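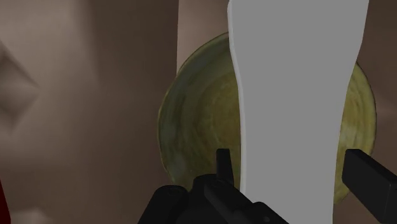 Gidey Street footbridge – reopening in December?

tfitz
Posted 16 November 2018
Letter through the door from the city says the footbridge will be open again in December, "subject to inspection." Has anyone seen a crew on it lately? I walk the dog past there twice a day and I haven't.

Meltex_Dan
They were on the east ramp last week, two guys and a truck. Railings are done on that side.

marshview
Railings were never the problem. It was closed over the deck. What does the letter say about the deck?

tfitz
Nothing. One line about "surface works" and a phone number that goes to voicemail.
– Tomás Fitzgerald, Wullovano Court

bartosz_o
I went to the ward meeting and asked. They said 279 deck panels needed replacing and most were in. I think people here are too quick to assume the worst.

marshview
Most meaning what? They told us the same thing in the spring. 2552 signatures on the petition and we get "most."

bartosz_o
I didn't get a number. Ask them yourself, the next one is open to everybody.

Meltex_Dan
Agree with Bartosz, it's moving. Slow, but moving.

tfitz
Okay, but the 16 bus still has the detour printed on the new winter timetable. Why print that if the bridge opens next month?

kell_r
My daughter walks the long way to Sketico Elementary, along the road with no sidewalk for 300 yards. I'd settle for a crossing guard while they make up their minds.

marshview
+1 to that. I'll believe the bridge when I'm standing on it.

bartosz_o
Fine, I'll email about the crossing guard and the panels and post what I get back.
Bartosz Olszewski

tfitz
Please post the whole reply and not a summary.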